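Jullico Issues Written Procedure for Threading and Grading Belted Denim

DONSTEAD, May 12, 2021. Jullico, a processor and wholesaler of secondhand clothing, has released Tapia, a written procedure for preparing used jeans that are sold with a belt. The procedure covers inspection of the belt, inspection of the waistband, threading, fastening, folding, and final grading. It applies to all belted denim leaving the Donstead sorting floor and replaces the two separate checklists previously used for trousers and accessories.

Under the earlier checklists, a belt that arrived with a pair of jeans was pulled out at intake and graded as an accessory. The jeans were graded on their own. If the two were later sold together, the belt was put back through the loops at packing, with no further check. In a review of 3,455 outgoing garments, Jullico identified 377 belted pairs. Of these, 198 had at least one fault that related to the belt: a missed loop, a twist in the strap behind a loop, a belt threaded in the wrong direction, or a strap end with damage that did not appear on the grade ticket.

The most common fault was the missed loop. In most cases the missed loop was the one at the center back, which is out of sight when the jeans are laid front side up. Twisted straps were second. Twists were found mainly in woven and braided belts, where both faces of the strap look much the same and a half turn is easy to overlook.

Scope of the procedure

Tapia divides belts into three classes. Class 1 is solid leather and coated leather substitutes. Class 2 is flat woven fabric without stretch. Class 3 is braided elastic, with or without leather ends. Each class has its own inspection sheet. The threading steps are the same for all three, with added steps for Class 3 on tension and resting length.

Belts of mixed construction are placed in the class of the strap body. A braided strap with a leather tab at one end and a leather buckle fold at the other is therefore inspected on the Class 3 sheet, and the leather parts are recorded under a separate line for ends and fittings. Stitching around the tab is checked by eye along the full perimeter. The joint between the strap and the leather is checked by hand, with a light pull in the direction of the strap. 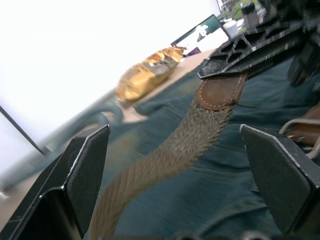 Should an elastic belt be stretched while it is being threaded?

The strap should be kept flat and just taut enough to show a twist. It should then be released and allowed to return to its resting length before it is fastened. A belt that is fastened under tension gathers the waistband, and the gathers set as creases during storage.

Threading sequence

Jeans are placed on a flat, clear surface with the legs straight and the waistband smoothed by hand. The operator first checks every belt loop for loose ends and broken bar tacks. A loop that is detached at either end is noted on the ticket, and the pair is set aside for repair before threading. Loops with frayed edges but sound stitching may be used.

The strap end is fed into the first loop on the wearer's left of the front opening and continued around the back, so that the buckle comes to rest at the front. The procedure permits the opposite direction when the buckle is marked or shaped in such a way that it would otherwise sit upside down. Any reversal is written on the ticket.

After each loop, the strap is drawn through until the section behind it lies flat. Pulling the full length through several loops at once is not permitted for Class 2 or Class 3. The drag on the inside of the loop can lift the braid or roll the edge of a flat weave, and a rolled edge is difficult to correct once the belt is fully threaded. For Class 1, two loops may be taken together if the strap is no wider than three quarters of the loop opening.

When the last loop has been passed, the operator holds both ends of the belt and draws it level with the waistband. This step is known as the leveling pull. It is done once, slowly, and both ends are held until the strap stops moving in the loops. The waistband should not rise or bunch. If it does, the strap is caught, and the loop nearest the bunching is opened and checked.

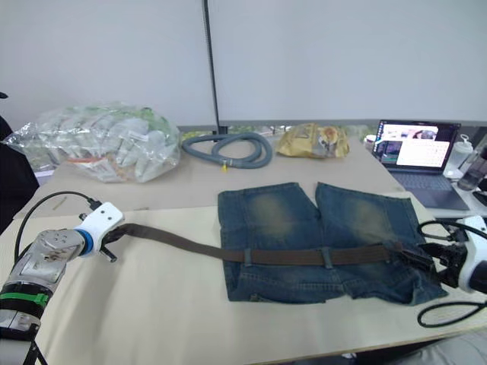

Brown woven belt threaded through the waistband loops of faded cut-off jeans.

Shorts and cut-offs follow the same sequence as full-length jeans. The one difference is in the folding stage. Raw hems are left as they are and are not turned under, trimmed, or pinned. A hem that continues to shed thread after one pass of the lint brush is bagged before it is placed with other stock.

Free end and slack

Tapia sets out how the free end of a belt is to be handled. On a fastened belt, the tip passes through the keeper, if there is one, and then through the next belt loop. If the tip reaches beyond a second loop, the excess is measured and entered as overlength. An overlength belt may still be sold with the pair, but the ticket must say so.

On an unfastened belt, the free end is laid alongside the waistband. It may not be pushed inside the jeans or folded back on itself. Leather tabs that have been folded back in storage take a bend that remains visible after the belt is straightened, and this was a frequent cause of downgrading in the review.

Slack is taken up toward the buckle side. The operator lifts the section of strap between two neighboring loops and shifts it along by hand, working one gap at a time. Both the waistband and the strap are held during this step so that the loops are not pulled out of square. 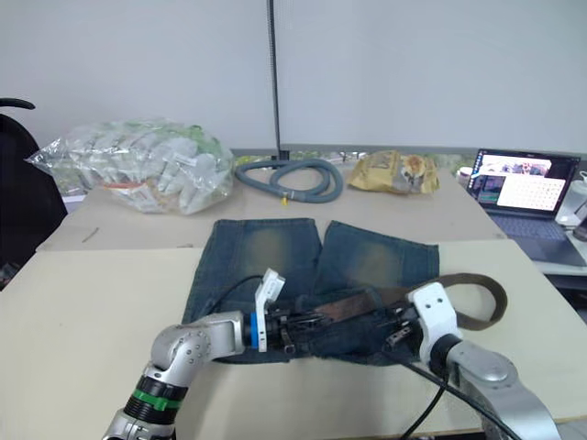
Once the slack has been moved along, the operator turns the jeans over and checks the loops on the reverse. The count of loops filled is compared with the count of loops present, and both numbers are entered on the ticket. The pair is then turned front side up again for grading. Pairs with a missed loop are unthreaded back to that point and redone from there. They are not passed on with a note.

Ticket changes

The new ticket carries one grade for the jeans, one grade for the belt, and a combined grade for the set. The combined grade is the lower of the two. Jullico considered an averaged grade and rejected it. Buyers taking part in the trial reported that an average concealed poor belts on good jeans, and they preferred to see the weaker item determine the price.

Grades for belts use the Unel scale, which Jullico already applies to bags and small leather goods. The scale runs from U1, no visible wear, to U5, sold for material only. Three lines have been added to the scale for use with belts: surface wear on the strap, condition of the tip, and security of the buckle. Scoring on each line is by comparison with a reference set kept at the grading table.
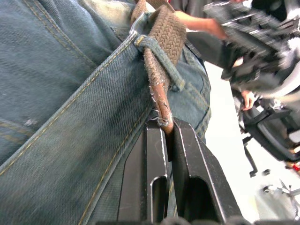
Wear on a belt is rarely even, and the added lines are intended to record where it occurs. The strap end takes most of the handling and is graded apart from the strap body for that reason. A brown woven belt with its basket weave intact can have a leather end that is scratched and rubbed down, with loose pale threads standing out along the edges. On the previous checklist that combination would have received a single figure. On the new ticket the strap body and the tip are entered separately, and a tip with loose fibers cannot be graded higher than U3. Darkening and gloss at the point of the tip are noted as use marks and do not lower the grade on their own. Loose threads are not to be cut at the grading table. They are left for the repair bench, where the edge can be sealed if the stitching beneath is sound.

Denim around the loops is graded at the same time. Fuzzing at the loop edges is recorded as light wear. A hole in the waistband beneath a loop is recorded as damage, whatever its size.

Trial and introduction

The procedure was tested over 27 shifts before release. Preparation time per pair rose during the first shifts and then settled at a level Jullico regards as acceptable for the higher grades. For U4 and U5 stock, the company has kept a shortened version that omits the leveling pull and the separate tip entry.

Existing stock that was packed under the earlier checklists will not be reopened. Cartons packed under Tapia carry the procedure name on the outer label, next to the grade code. Wholesale customers will receive both old and new tickets until the older stock has cleared, which the company expects to happen by September.

Returns of belted pairs will be handled under the ticket that came with the garment. A pair sold on an old ticket may be returned for a belt fault only if the fault was present in the buckle or prevented the belt from being fastened.

About Jullico

Jullico sorts, repairs, and grades used clothing for resale shops and wholesale buyers. Its sorting floor, repair bench, and packing area are in Donstead. Copies of the Tapia procedure and the revised Unel reference sheet are available to account holders on request from the Jullico trade desk.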